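Course Notes | Home & Interior Design
January 10, 2021 – by Nadja Pichler

Unit 2: Planning a kitchen around the work

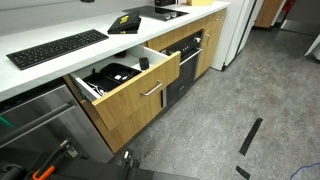 Where should you start when you plan a kitchen? Start with the jobs people do in it, and put the storage for each job within reach of the spot where it happens.

I love this part of the course, because once you see a kitchen as a set of jobs you can't go back to seeing it as a row of boxes! The main zones are food storage, dishes, washing, prep and cooking. Prep gets the most hours by far, and yet it's so often squeezed into whatever counter is left over. Draw it first. Sink on one side, cooktop on the other, clear counter between them.

Drawers or doors? For base cabinets I'm a drawer person all the way. A full-extension drawer brings the back of the cabinet out to you – no kneeling, no flashlight, no lost lids. Shelves behind doors still make sense for tall or awkward things (stockpots, the big mixer) and they usually cost less.

Terms to know
Landing space: free counter next to an appliance, where you can set down a hot pan or a bag of groceries.
Toe kick: the recess at floor level that lets you stand close to the counter.
Run: an unbroken line of cabinets and counter.

Case study: the Varndale apartment
Read the plan in your packet before class. The Acharya family had a budget of $500 and kept every cabinet where it was. They moved the dishes next to the sink and the spices next to the stove, then swapped two shelves for pull-outs. Such a small plan, and so much to learn from it – look closely at the corner.

For February
Keep a log at home for one dinner. Write down each trip you make between zones, then sketch a layout that would cut the longest one. My own log came to 59 trips, 17 of them to the fridge. Bring the sketch on graph paper, with the doors and drawers drawn open.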